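Preguntas frecuentes: ¿pueden ya las máquinas encargarse de las tareas de casa y del taller?
Última actualización: 9 de septiembre de 2021

Recibimos a menudo las mismas consultas de lectores que quieren saber qué se puede esperar hoy de un robot en la cocina, en un almacén pequeño o en un taller. Reunimos las respuestas en esta página y las corregimos cuando cambia algo. Hedine no vende robots ni cobra por recomendarlos.

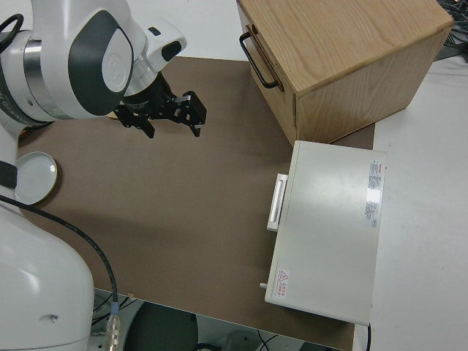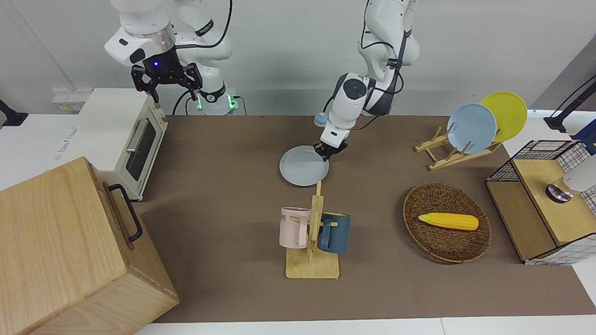 Brazos robóticos blancos con pinza negra de dos dedos, sobre una mesa de trabajo marrón. En la segunda foto, una de las pinzas sujeta un plato azul claro por el borde.

¿Hay algún robot que pueda comprar hoy para que me recoja la cocina?
No. Hay aspiradores, friegasuelos y cortacéspedes que funcionan bien, y cada uno hace una sola cosa. Un aparato doméstico que quite la mesa, cargue el lavavajillas y guarde los platos no está a la venta a un precio que pueda pagar una familia. Lo que se ve en vídeos y ferias son prototipos o equipos de laboratorio.

Entonces, ¿qué hacen los brazos que salen en las demostraciones?
Tareas cortas sobre una mesa preparada: coger un plato, colgar una taza, abrir un cajón con tirador, pasar un objeto de un sitio a otro. Muchas de esas tareas salen bien cuando los objetos son conocidos y están más o menos donde el sistema los espera. Si se cambia la vajilla, la luz o la altura de la mesa, el resultado suele empeorar.

¿Por qué cuesta tanto coger un plato?
Un plato es fino, rígido y resbala. Una pinza de dos dedos tiene que entrar por el borde con la inclinación correcta y apretar lo justo. Además, el peso queda a un lado del punto de agarre, así que el plato tiende a girar. Una persona corrige eso con los otros dedos y con el tacto. La mayoría de las pinzas comerciales solo abren y cierran, y muchas no llevan sensores en las yemas.

¿Y las tazas?
Depende de la taza y de dónde haya que dejarla. Ponerla boca arriba en una balda es fácil. Colgarla de un soporte con clavijas exige orientar el asa y acertar en un hueco pequeño, y un error de pocos milímetros basta para que se caiga.

¿Hacen falta dos brazos?
Para muchas cosas de casa, sí. Abrir un tarro, doblar una toalla o sujetar una fuente mientras se frota son trabajos de dos manos. Con un solo brazo se puede hacer parte de ello si hay algo que sujete la pieza, como un tope o una mordaza. Dos brazos encarecen el equipo y complican la programación: hay que evitar que choquen entre ellos.

¿Cuánto tardan?
Bastante más que una persona. En la prueba que hicimos con un equipo prestado por Multeck, guardar 4 platos en un escurridor llevó 172 segundos, con el brazo a velocidad reducida por seguridad. Lo repetimos 25 veces, siempre con los mismos platos. No publicamos el porcentaje de aciertos porque en varias repeticiones tuvimos que recolocar la vajilla a mano y no sería una cifra limpia.

¿En el taller la situación es mejor?
Sí, con condiciones. Una línea donde llega siempre la misma pieza en la misma posición se automatiza desde hace décadas. Cargar un torno, paletizar cajas iguales o aplicar un cordón de adhesivo son trabajos resueltos. Lo que sigue costando es lo variable: sacar piezas revueltas de un contenedor, manejar cables, telas o bolsas, ordenar un banco de trabajo al final del turno.

Tengo un taller pequeño. ¿Me compensa un brazo colaborativo?
Haga la cuenta con la tarea concreta. Sume el brazo, la pinza, el soporte, la evaluación de riesgos y las horas de puesta en marcha. El brazo suele ser solo una parte del gasto. Si la tarea cambia cada semana, es probable que pase más tiempo reprogramando que produciendo. Si se repite todos los días durante meses, pida dos presupuestos. En nuestra guía de integradores aparecen Sarkar y Delon, entre otros; la inclusión no supone recomendación.

¿Es seguro trabajar al lado?
Los brazos colaborativos limitan la fuerza y se paran al detectar un contacto. Eso no cubre lo que lleven en la pinza. Un brazo suave con un cuchillo sigue llevando un cuchillo. La evaluación se hace sobre la instalación completa, con su herramienta y su pieza.

¿Puede un robot cocinar?
Hay máquinas que preparan un plato concreto con ingredientes ya cortados y dosificados, sobre todo en locales de comida rápida. Cocinar en una casa incluye abrir envases, pelar, probar, limpiar y decidir qué hacer cuando falta algo. No conocemos ningún equipo que lo haga entero.

¿Cuándo llegará el robot doméstico general?
No damos fechas. Los plazos anunciados en este campo se han incumplido muchas veces. Es razonable esperar antes avances en hospitales, cocinas industriales y almacenes, donde el espacio se puede adaptar a la máquina y hay personal para atenderla cuando se atasca.

¿Puedo usar las fotos o los textos de esta página?
Los textos, sí, citando a Hedine y enlazando a la página. Para las fotos, escríbanos antes desde el formulario de contacto.

Mi pregunta no está aquí
Envíela por el mismo formulario. Contestamos por correo y, si la duda se repite, la añadimos a la lista.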